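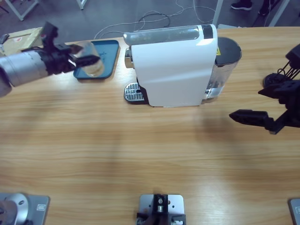 Jueves, 9:40. Teleoperación bimanual, tarea "café con cápsula". Opera Dayana Llanos, registro yo (K. Mamani).

Objetivo de la sesión: 50 demostraciones válidas de la secuencia completa. El brazo izquierdo toma el vaso de la bandeja azul y lo lleva a la rejilla; el derecho se ocupa de la máquina. Sin agua caliente en esta tanda, solo movimiento.

Cambios respecto a la sesión anterior:
- Bajada la ganancia del mando izquierdo. Con el valor previo el vaso oscilaba al despegar de la bandeja.
- Fuerza de cierre de la pinza izquierda limitada al 35 % del máximo. El vaso transparente resbala por debajo de 30; por encima de 40 no se gana nada.
- Posición de espera del brazo derecho: pinza apuntando al centro de la mesa, a la derecha de la máquina. Antes esperaba demasiado alto y el operador perdía tiempo en la bajada.

Incidencias:
El seguimiento del vaso falla a ratos en la cámara fija. Ulises cree que son los reflejos; yo sospecho más de los dedos negros tapando el borde. Pendiente comparar con un vaso opaco antes de tocar el modelo.

Episodio 301 descartado: Dayana soltó el vaso antes de apoyarlo. Lo dejo en disco con la etiqueta "fallo_suelta" - Stefaniia pidió conservar los fallos para el clasificador de éxito.

Dos paradas por límite de par en la muñeca derecha, ambas al presionar la tapa en ángulo. Repetido con aproximación vertical, sin parada. Propongo fijarlo como norma para todos los operadores.

Duración máxima por episodio: 600 pasos. Con la ganancia nueva el transporte del vaso es más lento y varios episodios llegan justos. No subir el límite todavía; primero ver si Dayana recupera ritmo tras el descanso.

Pendiente:
- Jairo: revisar el desfase entre mando y brazo izquierdo, se nota en los giros cortos.
- Ulises: prueba con vaso opaco.
- Yo: marcar con cinta la posición de la bandeja y exportar la tanda al servidor Nolano.

12:15. Pausa. Se retoma a las 14:00 con Jairo a los mandos.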